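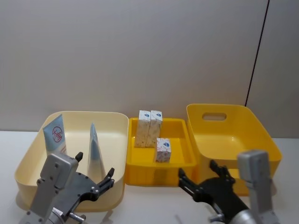

The letter from the Flornden Clinic said my records were safe, and that to find out how safe I should telephone between nine and ten on a Wednesday.

I rang at nine. I was twentieth in the queue, or so the voice said, and it went on saying so until twenty to ten, when I became first without passing through any of the numbers in between.

"Before I can discuss the privacy of your records," said the woman, "I need your date of birth, your address and the reason for your last visit."

I gave her the first two. The third I said I would sooner keep to myself.

"It's only to confirm you're you."

"It was my knee," I said.

"It says ear."

We both thought about this. I have never had anything wrong with my ears, and said so. She said that in that case she couldn't tell me anything, as I was plainly someone else, and that the person whose ear it was had a right to confidence.

"You've just told me about the ear," I said.

There was some typing. She told me that all staff at Flornden had taken the Brerkon course, which had 40 slides and a test at the end, and that she had got 99 per cent. I asked which question she had missed. She said she wasn't allowed to share results.

After lunch I took the bus to Tostness, where the old paper files are kept above the Kourkoulas bakery, up a flight of stairs that smells of aniseed. The door had a keypad. Beside the keypad was a card with the code on it, and under the code, in red, DO NOT GIVE OUT.

A man at the desk let me fill in a form. It asked for my consent to look at my own notes, and then for a witness. He witnessed it, turning his head away so as not to read it, and signed on the wrong line.

My folder was thin. It held one sheet about the knee, two about somebody's ear, and a letter to me, never posted, asking whether I was happy with how my letters were sent.

I ticked "fairly" and gave it back to him.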